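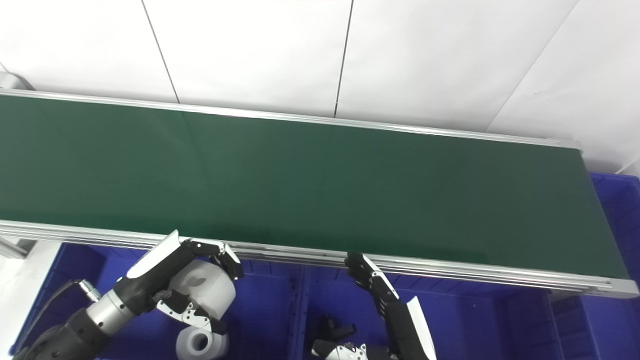
Comparing two hand controllers on a pick-and-place cell

Run this test before you commit to a controller for a multi-fingered hand. It takes one morning per controller. The Hemero and the Clokitz are used below, but the steps apply to any pair with a force limit you can set.

1. Stop the belt and clear it. Home both arms.

2. Load the same grip file on each controller. Set the force limit to 4 N per finger and leave it there for the whole test.

3. Pick a roll from the bin with the left hand, lift it over the near rail and set it on the belt. Keep the right hand open.

4. Repeat for five rolls. Log the motor current at first contact and again at release.

5. Swap controllers, re-zero the finger joints and start again from step 1.

Compare the release values first. A finger that still draws current after the open command is usually a zeroing fault; redo step 5 before blaming the controller.

Rail contact should be logged separately. Elsa Dalen's log sheet has a column for it.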